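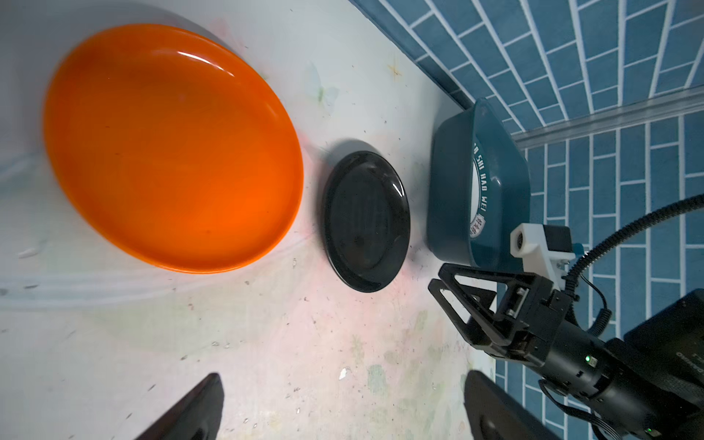

Left wrist camera. Orange and black plates, basin behind, right gripper alongside.

Notebook > Cells > Jerar > Wrist cameras and fingers

2023-04-21

Jerar, two-arm plate cell. Entry by Chepkoech Nyamweya, work shared with Victor Rashidi.

Reason for the job: the right camera bracket has been creeping. Elvira had noted that the fingertips sat lower in the right picture than in the left one, and that the gap between them was no longer centred. Checked against the stored reference from December. The tips were out by 9 pixels vertically and very little sideways, so it is tilt and the mount itself has not turned.

Power off at the cabinet, both arms parked over the table before the brakes went on. Took the right bracket off. White printed part, Hulix pattern, second revision. Both lower screw holes had gone oval and there was a hairline crack starting at the inside corner. Left bracket inspected in place, no crack found, screws tight. Left it alone.

Fitted a new bracket from the drawer. The first one would not seat because of a ridge of support material in the recess. Scraped it with a blade, second try sat flat. Screws to the figure on the card in the lid of the toolbox, with a drop of the weak threadlock. Do not use the strong one here, it attacks the print and the screw takes the boss out with it.

Cables. The corrugated one had been tied too close to the bracket and was pulling on it at full wrist roll. Moved the tie one joint back and left a larger loop. Rolled the wrist by hand to both ends, no pull on the bracket and no contact with the finger. The thin cable has its own loop now and is not tied to the thick one anywhere forward of the wrist.

Fingers. Cleaned all four with a damp cloth, then dry. Right outer finger has some wear along the gripping edge, not enough to change. Backlash at the tips felt the same on both grippers. Grease not touched, Muthoni did it at the last service and the log says 226 hours since then.

Power on, green lights on the arm, no faults. Homed both. Ran the open and close cycle 50 times on each gripper with nothing in it. Right gripper threw one position warning at cycle 9 and none after. Victor thinks it was the new cable loop settling. I am not convinced and have written it on the board so that it gets looked at again.

Then recalibrated the right camera with the board, saved as set 603. The old set is still on the Linside machine under its own name, please do not delete it until the next check has been done. 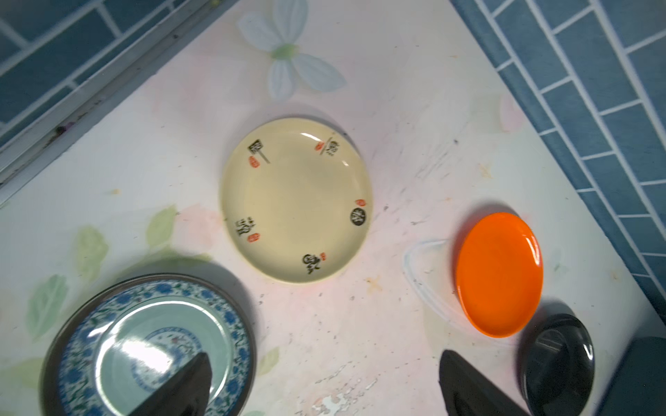

Plates on the flowered part of the top, between the tiles. Fingertips at the bottom edge.

Notes on the camera view for whoever does the next check:

Use the cream plate with the characters for focus. The black strokes on the rim show softness straight away, and the small red seals are good for judging colour. The blue and white plate is less use, too much glare off the middle of it.

The clear lid is very hard to see against the table. Only a faint bluish outline. Do not use it as a target, and do not judge exposure by whether it shows. I lost a quarter of an hour to that.

Keep the floral print out of the calibration shots if possible. The corner finder picked a leaf edge twice when the board was small in the picture. With the board nearer the camera it behaved.

Glossy plates still give hard highlights on the rims. Dropped the gain one step on the right and left the shutter as it was. Subira would like the left one matched, not done yet.

Outstanding:

- Print two more brackets, thicker at the inside corner. Tanui has the file.
- Position warning on right gripper, repeat the 50 cycles with a plate held.
- Match gain on left camera.
- Label the thin cable at the cabinet end, both sides currently blank.
- Right outer finger, compare wear at next service.

Cell handed back to Elvira with the speed limit still on.

Last updated by V. Rashidi
2 comments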